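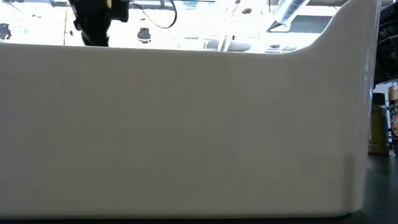

Neusa Andrade（ネウザ・アンドラーデ）
ドレトビー石垣修復プロジェクト 現場責任者

ピスティス基金 助成ご担当のみなさま
中間報告 2019年8月5日

こんにちは、ネウザです。前にお送りしたメールが「詳しくは中間報告で！」で終わっていたので、その詳しいほうを書きます。長いです。お茶でも淹れてからどうぞ。

まず数字から。ドレトビーからネヴコムへ抜ける古い道沿いの石垣、全長ほぼ800メートルのうち、今年度の目標は100メートルでした。今日までに積み直しが終わったのは71メートルです。残りは秋にやります。申請書に書いた工程表どおりなら夏の終わりに全部片付いているはずだったので、遅れているといえば遅れているのですが、どこで遅れたかは自分でよくわかっていますし、取り戻せる遅れだと思っています。その話は少しあとで。

始まりは3月でした。最初にやったのは積むことではなく崩すことで、手伝いに来てくれた人たちはちょっとがっかりしていました（気持ちはわかります。私も最初に石垣を習ったとき、丸一日崩すだけで終わって、帰り道でずっとふてくされていました）。でも空積みの石垣は、膨らんだところを外から押し戻しても直りません。上の笠石をはずして、芝の上に並べて、その下の段をはずして、また並べて、いちばん下の根石が見えるまで続けます。根石が動いていなければそのまま使い、沈んでいれば掘り上げて据え直します。ドレトビー側の端は根石がとてもしっかりしていて、昔の人の仕事にほれぼれしました。底が平らで、長いほうを壁の奥へ向けて、教科書どおりです。いえ、順番からすると教科書のほうがあとですね。

ところが水門の小屋を過ぎたあたりから様子が変わります。根石が小さいのです。しかも長いほうを道に沿って寝かせてある。見た目は立派で、正面から見ると大きな石がずらっと並んでいるように見えるのに、奥行きがないので踏ん張りがきかない。どうも、ここだけ後の時代に急いで直したようなのです。農場の古い帳面に何か書いてあるかもしれないと思って見せてもらいましたが、羊の値段のことばかりで、石垣の話は一行もありませんでした。羊の値段にはちょっと詳しくなりました。

この区間が、遅れの原因その一です。根石をほぼ全部入れ替えることになり、大きな石が足りなくなりました。崩した石をそのまま使えば足りるという私の見積もりが甘かったので、これは私の反省点です。追加の石はチャベス石材店にお願いしました。同じ丘から出た砂岩で、色も割れ方もなじみます。最初に届いた分は角がきれいすぎて、置いてみると新しいところだけ歯を入れたみたいに見えたのですが、二度目からは採石場の隅で長く雨ざらしになっていた石を選んでくれました。苔まで付いていて、もう完璧です！　運賃は予備費から出しています。会計の表は別便でお送りしましたが、「石材（追加）」という行がそれです。

原因その二は雨です。雨の日でも積めないことはないのですが、濡れた砂岩はよく滑りますし、粘土の地面に足を取られた状態で重い石を抱えるのは嫌なので、私はきっぱり休みにします。春の終わりはこの「きっぱり」が続きすぎて、みんなから「また休みですか」と言われました。はい、また休みです。指は大事にしてください。

原因その三、これは書くかどうか迷ったのですが、書きます。一度、積んだところをやり直しました。小屋の先の曲がり角で、半分くらいの高さまで進んだところで、どうも気に入らなくて、一晩考えて、翌朝崩しました。縦の目地が通っていたんです。石垣をご存じない方のために説明すると、上の石は下の石と石の継ぎ目をまたぐように置きます。一の上に二、二の上に一、というのが習うときの決まり文句です。それがいつの間にか、継ぎ目の上に継ぎ目が来て、ひびのように縦の線ができていました。曲がり角は両側から別々の組で積んでいたので、出会うところでお互いに遠慮してしまったのですね。遠目には何ともないし、たぶん十年くらいは立っています。でも助成金をいただいて直した石垣に、最初から割れ目の入ったところがあるというのは、私がどうにも落ち着かないのでした。

崩すと言ったときの現場の静けさは忘れられません。ただ、そのあとの積み直しは見違えるほどよかったです。誰も石を眺めて悩まなくなりました。手に取った石は必ずどこかに使う、というのが昔からの作法で、これができるようになると速さがまるで変わります。それまではみんな、気に入る石が見つかるまで石の山のまわりをぐるぐる歩いていましたから。

講習のことも報告しておきます。申請書では、一般向けの石積み講習を年度内に3回開くとお約束しました。これは全部終わりました。初回は基礎と道具、次が壁の中身、最後が笠石と仕上げという組み立てです。いちばん評判がよかったのは意外にも中身の回でした。石垣というのは表の面と裏の面の二枚でできていて、そのあいだに小さな石を詰めます。この詰め石が地味で、みんな早く表の石を触りたがるのですが、詰め石をバケツでざらざら流し込むとあとで沈んで壁が腹を出します。一つずつ、手で、動かないように置く。それを実際に古い壁の断面で見てもらったら、とたんに全員がしゃがみこんで無言で詰め始めました。休憩ですよと声をかけても立ち上がらない。お湯が冷めてしまって、沸かし直しです。

講習に出てくれた人のうち、何人かはそのまま現場に通ってくれています。ネヴコムの学校の先生は、自分の庭の壁が倒れかけているので習いに来たそうですが、いまだに庭の壁は倒れかけたままだと言っていました。うちの現場のせいです。すみません。秋の作業が落ち着いたら、お礼にみんなで庭へ押しかけようかと話しています（もちろん助成金の外でやります、念のため）。

使い方の配分で一つご相談があります。道具代が少し余っています。ハンマーは新しく買うつもりで予算を組んだのですが、使わなくなったものを譲ってくださる方が続いて、柄をすげ替えるだけで済みました。古い頭のほうが重さのつり合いがよくて、私は断然こちらが好きです。それで、余った分を通り抜け口の修復に回してもよいでしょうか。

通り抜け口というのは、壁に開けてある人間用の細いすき間や踏み石のことです。ドレトビー側に、壁から長い石が段々に突き出していて、それを踏んで越える古い形のものが残っています。とても美しいのですが、真ん中の踏み石が割れていて、みんなその段だけ飛ばして大股で越えています。おかげで横の笠石に手をつく人が多く、そこから壁がゆるんできました。割れた石を取り替えるには、そのまわりを一度ほどかないといけません。壁を貫く長さの石が必要なので、これもチャベスさんに探してもらっています。見つかったらすぐ動けるように、お返事を早めにいただけるととても助かります。

それから、前回の面談で聞かれた生きものの件。石垣のすき間にはいろいろ住んでいます。崩す前に必ず見て回り、巣のある場所は時期をずらすことにしました。春にはミソサザイが一組、よりによっていちばん進めたかった区間に入ってくれたので、そこを飛ばして先へ行き、巣立ってから戻っています。工程表の順番が途中で入れ替わっているのはそのためです。ほかにはヒキガエルと、トカゲと、びっくりするほど大きなクモ。ヒキガエルは詰め石を抜いた奥にでんと座っていて、見つけた人の悲鳴が農場まで聞こえたそうです。シダと苔の付いた石は、なるべく同じ向き、同じ高さに戻しています。日陰の面にいた苔を日なたに向けてしまうと、ひと夏で茶色くなるんですよね。

羊のほうは、相変わらず敵なのか味方なのかわかりません。作業中の開いた区間には仮の柵を立ててあるのですが、朝行くと一頭だけ向こう側にいる、ということがたびたびありました。いつも同じ顔つきの羊です。農場の方と話して、柵の下にもう一本横木を足しました。それからは向こう側にいません。今度は積んだばかりの笠石の上に糞が載っていたので、どうやったのかは考えないことにしました。

道を歩く人への案内についても。通行止めにはせず、作業中だけ畑側へよけてもらっています。農場がこころよく畑の端を空けてくれたおかげです。案内板の文面は最初「修復中につきご注意ください」だけだったのですが、みなさん立ち止まって同じことを聞かれるので、書き足しました。モルタルは使っていません。石は隣の丘のものです。座らないでください。最後の一つはとくに大きい字です。出来たての笠石は、ハイキングの方には椅子に見えるようです。

よく聞かれるのが、なぜモルタルで固めないのか、ということです。基金の理事会でも話題になったそうなので、ここで私の考えを書いておきますね。この丘の斜面は冬に凍って春に緩みます。地面が動けば壁も動く。空積みの壁は少しずつ石同士がずれながら、また噛み合って落ち着きますし、水もすき間から抜けます。固めてしまうと水の逃げ場がなくなって、裏に溜まって、凍って、ある日どさっといきます。ネヴコムの入口に、昔セメントで補修した短い部分がありますが、まわりの古い壁は無事なのに、そこだけ板のように剥がれてきました。あれは来年度の候補に入れたいと思っています。セメントの付いた石は再利用がとても面倒なので、見積もりは今度こそ厳しめに出します。

ここからの予定です。暑さが引いたら残りの区間に取りかかります。小屋の先を抜けてしまえば、根石はまたしっかりした古いものに戻ることが、試し掘りでわかっています。追加の石はもう現場の脇に揃っていますし、大きさ別に並べてあるので、始まれば早いはずです。いちばん日の短い季節の前に笠石まで載せたいですね。笠石のない壁で冬を越すのは、帽子なしで雪の中に立っているようなもので、見ているこちらがつらくなります。

現場の見学はいつでも歓迎です。できれば靴は底の厚いもの、上着は汚れてもいいもので。バスはドレトビーの終点で降りて、教会の裏から道に入ってください。途中で二股になりますが、登るほうです。下るほうへ行くと川に出ます（前回の視察のとき、お一人出ましたよね。あのあと靴は乾きましたか）。帰りにネヴコムまで歩く元気があれば、パン屋が遅くまで開いています。にんじんのケーキがおすすめです。

あと細かいことを二つ。領収書のうち、縄と水糸の分が一枚、雨でにじんで読みにくくなっています。店に頼んで再発行してもらっているところなので、届き次第お送りします。それと、報告書の様式にあった「事業の成果を示す指標」という欄、長さのほかに何を書けばいいのか悩んで、空けたまま出してしまいました。講習の回数でよければそれを入れます。違うようでしたら、どんなものを書けばいいか教えてください。

次の報告は笠石が載ってからのつもりですが、踏み石の件が決まったら、その前に短いのを一通送ります。

ネウザ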